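Odow: a household dish and glaze color list

Odow is a plain table of tableware colors, with the names people use for them and the measured values that go with those names. 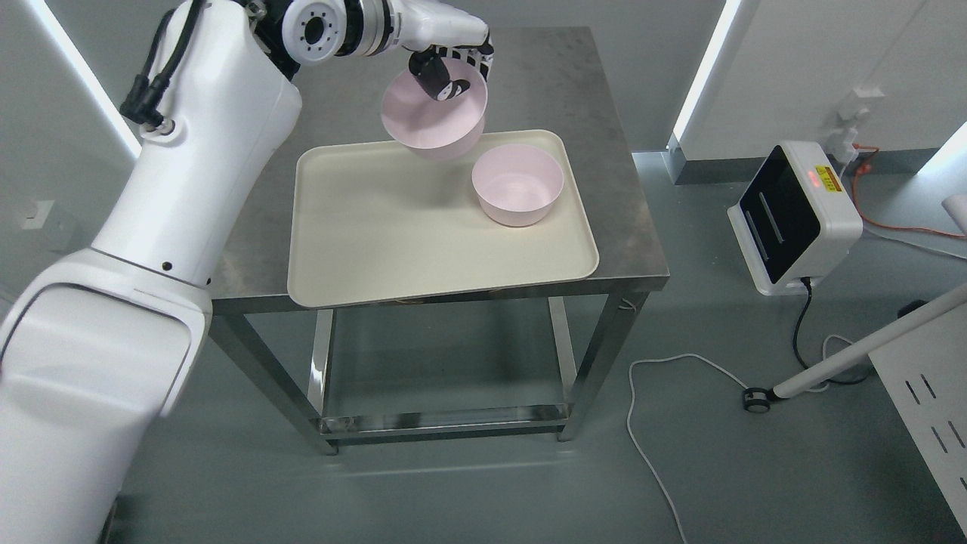

Pink bowls and a cream tray.

Version 8, released September 23, 2022
Maintained by So-yul Hong, Cornberg

What is in it

The list has 668 rows. Each row is one piece of tableware: a plate, bowl, cup, saucer, tray or lid. For every piece there is a measured color, a short name given by the person who measured it, and the names given by other people who were shown the piece on a gray card and asked what they would call it.

Odow started as a spreadsheet for matching replacement pieces. If you have a set with a broken saucer, "cream" does not get you far when you are writing to a secondhand dealer. One seller's cream is another seller's ivory, and both may be closer to what a third calls butter. The naming answers were added in version 3 and are now the part most people download the list for.

Files

pieces.csv - one row per piece, 668 rows
names.csv - one row per naming answer, linked to pieces.csv by piece_id
merge_names.csv - spelling fixes and the short form used for each name
old_ids.csv - piece numbers from versions 1 to 4, matched to current ones

All files are UTF-8 with a header row. Commas inside a field are quoted. Line endings are LF from version 6 on. If you have a script that worked with version 5 and now reads everything as one line, check that first.

Columns in pieces.csv

piece_id: number, never reused
kind: plate, bowl, cup, saucer, tray, lid, other
material: stoneware, earthenware, porcelain, enamel, glass, plastic, unknown
finish: gloss, satin, matte
L, a, b: CIELAB values, D65, 10 degree observer
spread: largest difference between any two readings on the piece
measured_by: initials
source: Corkport, Cornberg or Yatsenko
note: free text, often blank

Columns in names.csv

piece_id: as above
answer: what the person wrote, with no corrections
answer_short: the same after merge_names.csv is applied
order: position of this piece in the session
light: day or lamp

How the colors were measured

Every piece was washed, dried and left in the room overnight. Readings were taken with a handheld spectrophotometer on the flattest part of the piece, specular component excluded. We took 10 readings and stored the median. On cups and small bowls the flattest part is usually the inside of the base, so that is what the numbers describe. A cup with a white inside and a blue outside is listed as white, with "outside differs" in the note column.

Patterned pieces were left out unless one color covered most of the surface. Speckled glazes are in, and you can find them by sorting on spread. Anything with a spread above 8 should be treated as a mixed color, and the median will probably not look like any one spot on the piece.

Glass was measured against a white tile. Those values are good for comparing one glass piece with another and not much else.

Where the pieces came from

Corkport: 400 pieces, from a secondhand kitchenware shop that let us work in the back on closed mornings. Mostly everyday ware, with a lot of white and brown.

Cornberg: pieces from private kitchens, brought in by their owners. More pinks, greens and pale blues than the shop, and most of the plastic.

Yatsenko: the Yatsenko collection, a family collection of enamelware. Many of these are chipped. Readings avoid the chips.

The three groups do not overlap. Matching pieces from one set have their own rows, so two bowls sold together may have slightly different values. That is deliberate. In earlier versions we kept only one piece per set, and people rightly asked how much pieces in a set vary.

How the names were collected

People were shown one piece at a time and asked to write down the color in their own words. There was no list to choose from and no time limit. They could skip a piece, and skipped pieces have no row in names.csv. We did not ask about color vision - some answers surely come from people with a color deficiency, and there is no way to pick them out.

All answers are in English. Several people from the Cornberg sessions speak another language at home, and a few wrote a second word next to the English one. The second word is kept in the answer column and dropped from answer_short.

Known problems

Pale pinks are named very unevenly. The same bowl may be pink, blush, shell, rose or "off white, a bit warm". We have not tried to merge these.

Lamp sessions used more than one kind of bulb before March of the second year. The light column says lamp for all of them.

"Cream" is used for a very wide range of values. Do not use the mean of all the cream pieces as a definition of cream.

The material column was filled in by eye. Earthenware and stoneware are mixed up in places.

Piece 212 is a lid whose bowl was never found. It stays in.

Changes in version 8

Added the last of the enamelware.
Fixed swapped a and b values in one batch of saucers.
"Grey" and "gray" now both become "gray" in answer_short.
Removed the price column, which was out of date.

Use and credit

You may use, copy and change the files for any purpose. Please name Odow and the version number, as values do change between releases. Corrections are welcome and should give the piece_id and the column. New pieces can be sent in only with readings taken as described above - we can't work from photographs.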